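Home About Archive House Garden Contact

Getting the water bill down

We moved to Trivville in December and the first full water bill came a while later. It was for £480, which covered a longer stretch than usual, but it was still more than we had ever paid in the old flat. The old flat was not metered. This house is, and I had not given it much thought when we signed.

The meter sits under a small iron cover by the front gate. It took me a good while to get the cover up, as the edge was packed with soil. I wrote the reading down last thing at night and again first thing in the morning, before anyone had run a tap. It had gone up by 44 litres. I did the same the next night and it had gone up again, so water was going somewhere while we slept.

I checked the easy places first. The kitchen tap was fine. The outside tap had a slow drip, so I changed the washer and felt pleased with myself, but the night reading hardly moved. The pipe under the bath was dry all along. That left the toilet, which I should have tried at the start.

The test is simple. You put a few drops of food colouring in the tank, leave it for half an hour without flushing, and look in the pan. If the water in the pan has changed colour, the valve is letting water past. Ours had gone a faint blue well before the half hour was up. You could not hear it running at all.
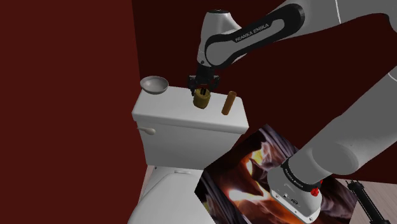
Lever on the side, flat lid on top.

The part I needed was a seal for the flush valve. The shop on Mekonnen Road had two sizes and I bought both, then took the wrong one back. The job itself goes like this: turn off the water to the tank, flush it, sponge out what is left, unscrew the valve and swap the seal. I had to do it twice. The first time I put the seal on upside down and it leaked faster than before.

After that the night reading stayed where it was. I checked it for a week and it did not move, apart from one night when someone had got up for a glass of water.

With the leak sorted I looked at the rest of what we use. The water butt was the next thing. I bought a 100 litre one made by Doltoler, which fits beside the shed and fills from the shed gutter in one decent wet day. It is enough for the pots and the beans but not for the whole bed. I would get a bigger one if I did it again. The stand is sold separately and you do need it, or you can't get a watering can under the tap.

We also changed the shower head. The new one is a Triren and it was cheap. The spray is weaker – there is no way round that – and it took a few days to stop noticing. The rest of the house has got used to it, more or less.

By my reckoning the leak alone would have wasted more than 4000 litres by the time the next bill was due. I have started reading the meter on the first of the month and writing it in the back of the kitchen diary. The next thing to look at is the washing machine, which has an eco setting that takes over three hours. I haven't decided if I can live with that.

3 comments | 12 shares

Recent posts
Fitting a shelf in an alcove that isn't square
What grew and what didn't in the side bed
Draughts round the back door
Moving house with too many books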